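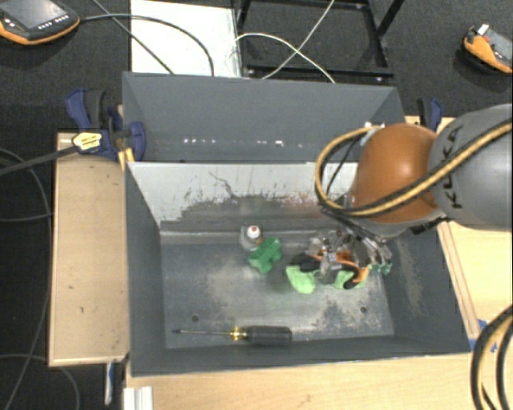 Photo: Inês Aguiar, Skurngate Robotics Lab open day

Notes from the bin picking station, April 4, 2019

I took the afternoon off work to go to the open day at Skurngate. The program listed 4 stations. I had meant to see all of them and ended up spending most of my time at one, so this post is mainly about bin picking, with a few lines at the end on the rest.

The station is a KUKA arm working over an open metal bin. The bin sits on wooden worktops and is held at a back corner with an ordinary bar clamp, the kind you would use for a glue-up. I asked Gonçalo Quintela, who was running the demo, whether they planned to bolt it down. He said the bin gets moved whenever somebody wants a different approach angle, and that clamps are good enough if you recalibrate afterward. Calibration takes them around 28 minutes. I would have guessed longer.

The objects were an awkward mix. A screwdriver with a black ridged handle lay flat near the front wall, which is a bad place for it. A small translucent bottle with a white and red cap was standing up toward the back, touching a dark green lump of a thing with rounded lobes. Next to those was a spring clamp sort of tool in black, orange and light green, and the gripper was down over that one when Inês took the photo.

Each object is hard in its own way. Translucent plastic is a known problem for depth sensing, and a bare metal floor doesn't help. Depth cameras that project a pattern need the surface to scatter some of it back. Clear plastic lets part of it through and polished metal sends it off somewhere else, so you get holes in the point cloud exactly where you want an edge. Gonçalo put the raw depth data up on a laptop for us. The bottle was mostly missing below the cap. The planner had the cap as a small disk floating in space with nothing under it.

The thin shaft of the screwdriver is a different case. The sensor gets some of it, but at that diameter the shaft is only a few pixels wide and tends to be smoothed into the floor by the filtering. The handle comes through fine. Grasp candidates therefore pile up on the handle, and the low front wall then rules out a good share of them, depending on how the fingers are turned.

Walls were the main topic of the afternoon. Picking from a flat table is a much easier problem. In a bin, every candidate has to be checked against all the sides for the fingers, the hand and the wrist, and the lower you reach the less room you have. The cable bundle on the arm makes it worse. It loops out past the joint cover and is not in the collision model as a cable. They wrap that part of the arm in a padded shape and treat the whole thing as solid. Rui Meireles, who wrote the planner, said the padding costs them some reachable grasps in the corners and he would sooner lose those than replace the bundle again.

Some numbers from his talk, as I wrote them down. The planner samples 4000 candidates per attempt and throws most of them out on collision before any scoring is done. Scoring runs on the top 100. The network that does the scoring is called Drindodis and was trained in simulation, then tuned on real attempts collected in March. I asked about the split between simulated and real data and did not get a figure.

I watched it run for the better part of an hour. The screwdriver was picked by the handle several times. The clamp tool was inconsistent. It has moving parts, and if a finger lands on one of the pads the tool pivots and the grasp is no longer the one that was planned. One attempt got it clear of the floor and lost it at about wall height. The bottle was knocked over on the first try and was picked lying down on the second. The green thing was picked without trouble every time I saw it attempted, and the people behind me lost interest in it quickly.

Cycle time was slow. Most of it was planning, and the arm itself was running at reduced speed for the visitors. Keegan Tomoana asked from the back what the speed would be in normal use, and Rui said that in the lab normal use is also reduced speed.

Two things I would have liked to see. First, a crowded bin. With a few objects and a lot of bare floor, segmentation is close to free and you don't learn much about clutter. Gonçalo said they do run denser sets but not at open days. Second, some kind of failure detection before the lift. As far as I could tell the system closes, lifts, and then looks to see whether it has anything. A check on finger position after closing would catch the empty grasps and save the whole upward move.

The other stations, briefly. Zulmira Patrício was showing a cable routing task called Sturnitz, which I caught the last ten minutes of and did not follow well enough to write up. There was a mobile base in the corridor that was charging when I went past. The fourth was the Shih wrist sensor, and the line for that was long enough that I gave up and went back to the bin.

Slides are supposed to go up on the lab page next week. If they include the grasp success table Rui flashed past at the end, I'll add the numbers to this post. I only got the first row and I can't read my own handwriting on it.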